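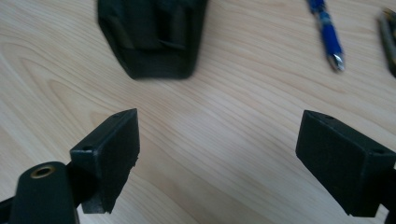
What relative humidity should a heated apartment be kept at in winter?

As high as the windows will take without collecting water, which in my apartment works out to 30 percent on most days and less on the coldest nights.

The usual advice gives a single target for the whole season. The limit is set by the coldest surface in the room, and in an older building that is nearly always the glass. Air next to a cold pane drops below its dew point long before the air in the middle of the room does. Past that point any water you add runs down the window and into the sash.

My place in Orance is 800 square feet on the top floor, with hot water radiators and double-pane windows that were replaced before I moved in. The aluminum spacers in those windows conduct well, so condensation starts in the bottom corners. I use the bottom corner of the north bedroom window as the indicator. If it is clear at breakfast, the setting can stay.

Instruments

I own two Morsy hygrometers and they did not agree out of the box. The salt test is worth doing before trusting either number. Put table salt in a bottle cap, add enough water to make it a thick slush with some solid salt still showing, and seal the cap and the hygrometer together in a freezer bag. Leave it overnight at a steady room temperature. The air in the bag settles at 75 percent. Write the error on a piece of tape and stick it to the back of the meter.

This is a one-point check at the high end, and cheap sensors are often worse at the low end, which is where a winter reading falls. I accept that. The better of my two units read three points high and the other read six points low. The second one now lives in the closet, where I only care about changes.

Placement matters more than the brand. Keep the meter off exterior walls, away from radiators, and out of the path of the humidifier. After moving it, wait 30 minutes before reading it.

The humidifier

In January I replaced a small ultrasonic unit with a Trelier evaporative one, $279 including a spare wick. The ultrasonic worked, but our tap water is hard and it put a fine white film on everything in the room, including the television. Distilled water fixes that and costs more over a winter than I wanted to spend. An evaporative unit leaves the minerals in the wick.

Complaints so far: the fan has three speeds and the middle one has a tone I can hear through a closed door. The fill opening is too narrow for my pitcher. The built-in humidity readout samples air inside the housing and runs well above the calibrated meter, so I ignore it and use the fan speed as the control. The wick has to be turned over every week or the top edge goes stiff.

What changed

Static on the door handles is gone. The gap between two of the floorboards in the hall has narrowed a little. Wood moves across the grain as it gains and loses moisture and hardly at all along it, so solid wood floors and tables show the season in their width. I have not noticed any difference in sleep, and I was looking for one.

The setting for a cold snap is the part I still do by hand. When the forecast drops sharply I turn the fan to low the evening before, as the glass cools faster than the room dries out. I tried a Clakell smart plug with a schedule for this, but the humidifier has a soft power button and does not restart when the power comes back. The plug is on a lamp now.

Next job is sealing the interior trim on the bedroom window, starting with the bottom corner.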